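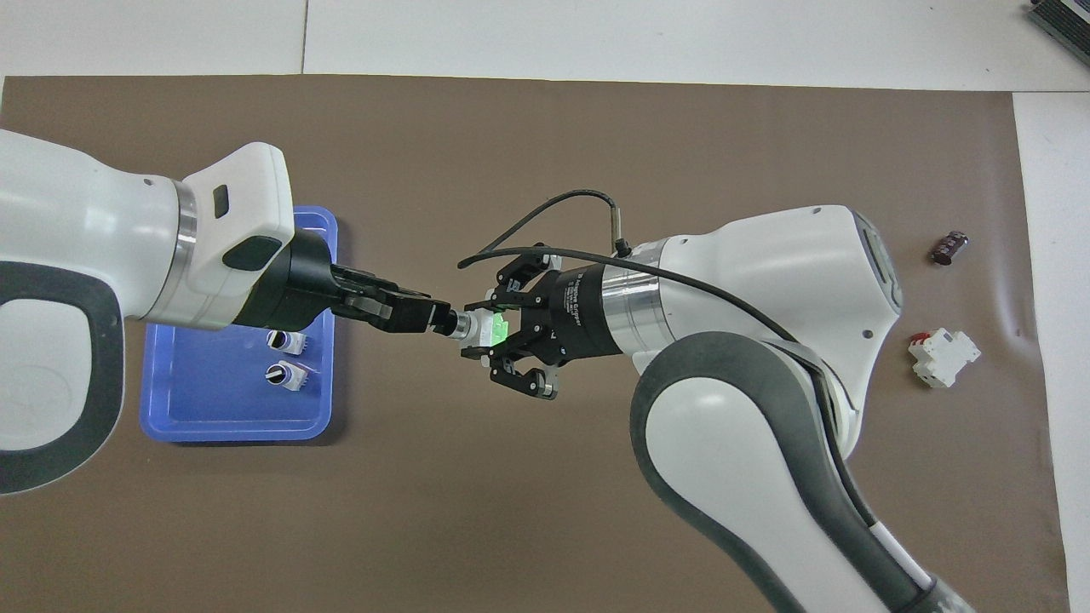 Page 3 of 80

Brisley Hall gardens – worth the trip?
Last updated: December

skevine_walker
Went at 10.30. Walled garden is good, house only has the ground floor open. Parking is up to 2,000 steps from the gate by my phone.

Figueiredo
Disagree about the house. The clock room alone is worth the ticket.

skevine_walker
Clock room was shut.

mossy_lane
Dogs allowed in the park – leads on near the lake.

4 comments · 3 shares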